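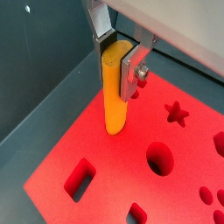 What do students learn from teaching a robot arm to put a peg in a hole?

They learn that touch and small errors matter as much as the plan. A peg that is slightly off center can stop on the rim, and students have to work out how the arm should notice this and what it should do next.

4. The Peg Unit

4.1 Setting

The peg unit fills the second half of the robotics elective at Gronport College, which is open to students from any major and asks for one earlier course in programming. Teams share a single arm with a two-fingered gripper and a camera mounted near the wrist. All of the teams start from the same code base, Bangash, which we wrote for the course. It handles motion limits, gripper commands and recording, and leaves the interesting part blank. We were delighted by how fast students took to it. By the end of the first lab every team had moved the arm by hand, saved a run and played it back on a laptop, and several asked if they could stay past 6 p.m. to try again!

4.2 Task

A trial begins with the peg already in the gripper. The arm must bring it over the matching hole, line it up and lower it until it goes in. The other holes in the shape sorter stay uncovered, so a team that relies on finding any dark opening in the camera view soon runs into trouble (a lesson we could have given in a lecture, but it lands much better in the lab). The starting position is shifted between trials by a script, and teams do not see the shifts ahead of time. Figure 3 gives the wrist view that students work from when they choose where to lower the peg.

Figure 3. Wrist camera view of the yellow peg, held upright between the two gripper fingers over a round hole in the red shape sorter. 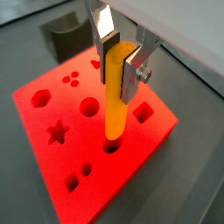
Each team first recorded 200 runs by guiding the arm by hand, then used these runs to train a small model that suggests the next motion from the current camera view. After cleaning, the shared set held 3,890 runs from all teams. We had planned to keep the sets apart, but students from the Cundavham section proposed pooling them and wrote the merge script themselves. It is still in use.

4.3 Scoring

A trial counts as a success if the peg is fully seated before the time limit and the force limit is never reached. Teams could rerun their code as often as they liked in practice, but the final score came from 300 trials on shifts that had been held back. We also asked for a short written account of failed trials. These accounts are the best part of the unit for us as teachers. One team found that its model had learned to pause over the star, and traced the habit to a few early runs in which the student guiding the arm had stopped there to think.

4.4 Changes made during the term

We made 2 changes while the unit was running. The lowering speed was cut after the first week, so that students had time to watch contact happen and stop the arm by hand. We also added Burnon, a plain viewer that plays a run next to its force trace. Before that, teams argued over failed trials from memory. With the viewer open they pointed at the moment where the force began to rise, and the arguments became a great deal more fun to listen to. Both changes apply to all of the final scores reported in Section 5.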